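4. Gripper comparison on the tabletop set 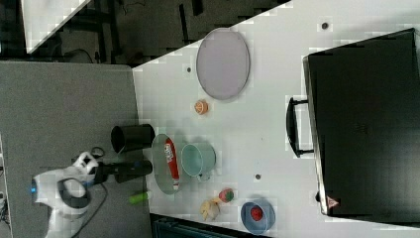
Figure 3. Overhead view of the tabletop with the white gripper at the table edge. Cup, mug, plates, bowl, squeeze bottle and toy fruit are from the common object set.

4.1 Setup

We compared 2 grippers on the same arm, same table, same controller. The first is the Drorengate parallel gripper (white housing, Figure 3). The second is the Cikbridge, also two fingers, but with a softer pad and a longer stroke. Everything above the wrist was left alone between the two. Swap takes a few minutes, mostly cable work. The overhead camera stayed put and was not recalibrated after the swap, only checked against the holes in the tabletop. We come back to that check in 4.4.

Control ran on Statora with default gains. We did try tuning for each gripper early on and dropped it – the tuned runs were hard to compare and the differences we cared about got buried. So default gains for both. A reader who wants the best possible number from either gripper should not take it from here.

Objects were picked to be annoying in different ways. Round and light (toy fruit). Smooth and clear (glass plate). Hollow things that can lie on their side, like the cup and the mug. One squeeze bottle, which gives when you grip it and which we also place across the plate so that the gripper has to take the top thing without dragging the bottom thing. Flat plates are in the scene as obstacles and as place targets, and as pick targets only in the rim test.

4.2 Procedure

Each trial is one pick and one place. The operator names a target object and a target spot, the planner proposes a grasp, the arm goes. No human correction once the arm starts moving. If the planner proposes nothing within the time limit, that counts as a failed trial and not a skipped one. We went back and forth on this. Kirsty Ellwood argued for reporting no-proposal trials on their own line, and in the logs they do have their own label, but in the main score they are failures.

50 layouts, each run with both grippers. Layouts were reset by hand from a printed overhead view. The reset is not perfect. Small round items roll a little when set down and we did not chase them back. We accepted a layout if no object was visibly rotated or sitting over a different object than on the printout. The second gripper always ran after the first on the same layout, apart from a late block where we flipped the order to see if it mattered. It did not seem to, but the block was short and we would not lean on it.

A trial is scored a success if the object leaves the table, stays in the fingers through the transfer, and ends up at the target spot without another object being knocked over or pushed off. Partial scores were not given. Drops during transfer, misses and collisions are labelled separately, by one person watching the overhead video, with Natalie Hollis relabelling a random part of the set. Where the two disagreed it was almost always on drop versus miss for very short lifts – the thing comes up by a finger width, then slides back. We settled on calling those misses.

In total the logs hold 3,841 grasp proposals, counting the ones the planner threw out before moving. Most of the thrown out ones are for the clear plate.

4.3 Results

Toy fruit. Both grippers handle these well. The banana is the odd one: with the Drorengate the planner likes to close across the middle, which works, and with the Cikbridge it often goes for an end, which works less often. We think the longer stroke lets the planner consider grasps it would otherwise reject, and some of those are poor. Same planner, same scoring, more bad options. Fruit in a bowl is harder than fruit on the table for both. The rim gets in the way of one finger and the approach has to be close to vertical. The stiffer Drorengate fingers sometimes tapped the rim and moved the bowl, and the trial was lost there.

Cup and mug. On their side, the open end is the thing to look at. If the opening faces toward the arm, the planner tends to put one finger inside and one outside, a wall grasp. If it faces away, it goes over the body. Wall grasps were solid with the Drorengate. With the Cikbridge the pad is thick and the inside finger does not always clear, so the cup gets nudged along the table and the grasp closes on nothing. Body grasps go the other way: soft pad is clearly better, the hard finger lets the cup roll out. The mug adds the handle. We expected handle grasps and got very few. In most layouts the planner ranked them below the body grasp and we did not force it.

Squeeze bottle. Here the soft pad wins, no argument. The bottle deforms under the hard fingers and then creeps during transfer. Lowering grip force fixes the creep and brings back drops. We ran a short side test with force set halfway between and it was a wash. When the bottle lies across the plate, both grippers do worse then when it is on the bare table, and the loss is mostly collisions with the plate rather than dropped bottles.

Clear plate. Bad for both. The depth reading over clear glass is patchy, the planner either sees a hole or a few floating bits, and grasps get aimed at whatever edge it can find. This is a camera problem far more than a gripper problem and we report it mainly so that the number is not quietly left out. When a decent grasp was proposed, on the rim, both grippers could lift.

Flat plate, rim test. The Drorengate fingers are thinner at the tip and get under a low rim more often. The Cikbridge pad bottoms out on the table first. Not much more to say.

Overall the two come out close, with different failures. The hard gripper loses trials to rolling and creep. The soft one loses them to clearance. If forced to pick for a table like ours we would pick the Drorengate, by a small margin, and would change our mind if the object set had more bottles in it.

4.4 Things that went wrong

Camera check. Partway through the October runs we noticed that grasps with both grippers were landing a bit short on the side of the table farthest from the arm. The hole check had passed every time. The holes are small and from overhead they tell you about shift a lot better than they tell you about tilt, so a small tilt of the camera mount got by us. We corrected the transform, reran the affected layouts with both grippers, and threw out the old trials. The dropped trials are not in the counts above.

Cable. The gripper cable runs back along the arm and on some low approaches it pulled at the wrist. Not enough to stop anything but you can see it in the force log as a slow ramp. Rerouting helped. It happened with both grippers, more with the Cikbridge, whose cable is stiffer.

Case at the table end. Part of the usable table was taken up by a large black equipment case in a number of layouts. The planner treats it as an obstacle, correctly, and plans around it, but the transfer paths get longer and transfer drops go up a little. We did not balance this across layouts on purpose. Since each layout was run with both grippers the comparison should still be fair, the absolute success rates less so.

Pad wear. The soft pads were swapped once, when they had done over 2 weeks of running and looked shiny. No clear jump in results before and after. We did not measure friction, should have.

4.5 Relation to the Henriques protocol

The Henriques protocol, which we used as a starting point, scores the lift and stops there. We added the place step because in our early runs almost everything that was lifted looked fine and then a good share of it was lost on the way. Scored lift-only, the two grippers are hard to tell apart on our set and the bottle result in particular goes away nearly completely. We kept their object spacing rule (no touching unless the layout calls for stacking) and dropped their fixed approach direction, which would have ruled out the wall grasps.

One more difference. They reset with a template sheet under the objects and we do not use one, the sheet edges showed up in depth and the planner would now and again try to pick up the paper. Resets by printout are slower and looser. For anyone repeating this with a matte sheet taped flat, the layouts are given as object positions relative to the table corner nearest the arm base, and should transfer without changes.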